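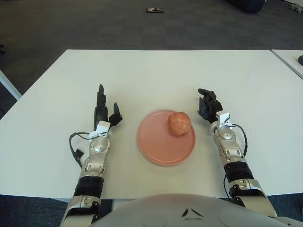
How to Bring a Two-Armed Robot into Your Staff Kitchen Team

When we started getting robots ready for plating work at Gultel, I thought the hard part would be the machine. The machine had its moods, I'll grant you, but most of my spring went into schedules, table space and long talks over coffee with people who had been putting fruit on plates for years and had opinions about it (good ones, too!). So this is how I would go about it if I were starting over.

Start with one plate and one piece of fruit. An apple is a fine first item, and a plain plate on a clear white table gives everyone an easy view of what the hands are up to. Leave the trays, napkins and cutlery for later, however eager people get.

Next, sit down with the crew and write out the whole job as they do it today. Ours ran to 9 steps, and only two of them were really lifting and placing. The rest was checking for bruises, swapping out a chipped plate, noticing that a tray was short. Keep those with your people, and say so early – folks will worry until they hear it from you.

Then choose who will run the table. We asked for two people per shift and let them trade places at the break, so that the same person wasn't stuck watching all morning. Give them the stop button, and give them the right to use it without filling out a form.

Run 200 plates before you change anybody's hours. Write down every dropped or crooked one in a plain notebook, along with what the person at the table thinks went wrong. Our sister kitchen at Owino skipped the notebook and ended up doing the whole month of March over again.

Last of all, go back to the job descriptions. Ours still said "plating" when half the day had become checking and resetting, and the pay grade had to catch up with that. Bring it up with your manager while the trial is still going – it took us until June.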